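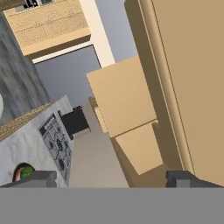 How long should I let a sourdough starter go before I try baking with it?

Mine took over two weeks before it was doubling reliably, and I would wait for that steady doubling and not go by the calendar at all.

Posted in Bread and Baking, Litirer Community Help

My starter rises and then collapses before I get home

Chia-jung Yip

Hello everyone, I've been reading along here since April and finally have something to ask. I keep a rye and white starter in a jar on top of the fridge. I feed it at 7 in the morning with equal weights of flour and water, and by the time I'm home at half past five it has gone up, come back down, and smells like nail polish remover. My loaves come out flat and a bit gummy in the middle (my family eats them toasted and is very kind about it). Am I starving it? I'd really rather not throw it out, I've gotten attached to the thing. Any help is so welcome!

3 replies

Chih-ming Kuo

Welcome, and please don't throw it out! That sharp smell is just a hungry starter, and the top of a fridge can be a surprisingly warm spot. You have two easy things to try. First, use less old starter when you feed. I keep 20 grams and give it 43 grams each of flour and water, and in my house that carries it through a working day. Second, move the jar somewhere cooler, a low shelf or a pantry floor, and see how it looks when you walk in the door. Put a rubber band around the jar at the starting level so you can read the streaks on the glass afterward.

As for the gummy middle, that could be the tired starter, but it could also be cutting the loaf too soon. I know how hard it is to wait, especially when the whole house smells like that, but give it a couple of hours at least. My mother used to hide the bread knife from us.

Hsiao

just use yeast, works every time

Irkix

I'd go along with Chih-ming and add one thing. Rye moves fast, much faster than plain white flour, so if half your feed is rye you could drop it to a spoonful and see whether things calm down. I went the other way one winter when my kitchen was freezing and it woke the jar right up. Change one thing at a time though, and give each change a few days, or you'll end up like me with three jars and no idea which one had the good flour in it. Bake a small loaf while you're testing, it hurts less if it flops.
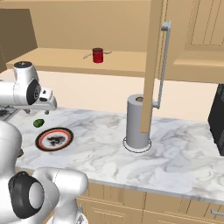
Can I keep the starter in the fridge if I only bake on weekends?

Feed it, leave it out for an hour or so, then put it in the fridge with the lid loose, and take it out the evening before you bake so it can have another feed.

Chia-jung Yip

Thank you all so much! The jar has moved to the pantry and I've cut the rye way back. I'll post again after the next loaf.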